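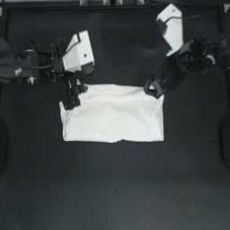 January, 9:40 a.m.

Model no. 3 of the Skalden reading room is off the print bed. The stair wall came out well. The upper gallery did not: the layer lines show wherever the slope goes under 30 degrees, and two of the mullions snapped when I pulled the supports. Reprinting the gallery on its side at the finer setting. It needs a new split line, so I moved it down to the floor slab, where the joint will be hidden by the railing.

Checked the shelving count against the plan again. The Endlow brief asks for 846 linear meters of closed storage. With the bent corridor we get 269 on the lower level, and the rest has to fit in the two stacks above. It only works if the map drawers go back to the north side. I know we moved them out last month for the window. Plan file has both versions, layers "maps N" and "maps W". Please don't merge them yet.

11:15. Section cut at the courtyard. Ceiling drops too soon and the desk ends up in the dark part. Tried raising the skylight curb, which helped in the drawing but looks heavy from the street. Will try it in card before changing the digital model.

Card notes: the gray Chevalier board is fine for walls but splits at the score line if folded against the grain. Cut strips across the sheet and glue them. Thin glue only, the thick one warps the long pieces.

2:30 p.m. Pulex laser is back up. Power set too high at first and the edges charred. Dropped it one step and ran the site base again, clean this time – settings are written on the tape inside the lid. The contour sheets are numbered on the underside from the river up.

Corner at the loading bay is drawn at 135 degrees in plan but the old survey has it slightly tighter. Need to measure on site before the facade panels are cut.

To do: gallery reprint, card skylight, ask Endlow whether the drawers can be stacked double, order more board.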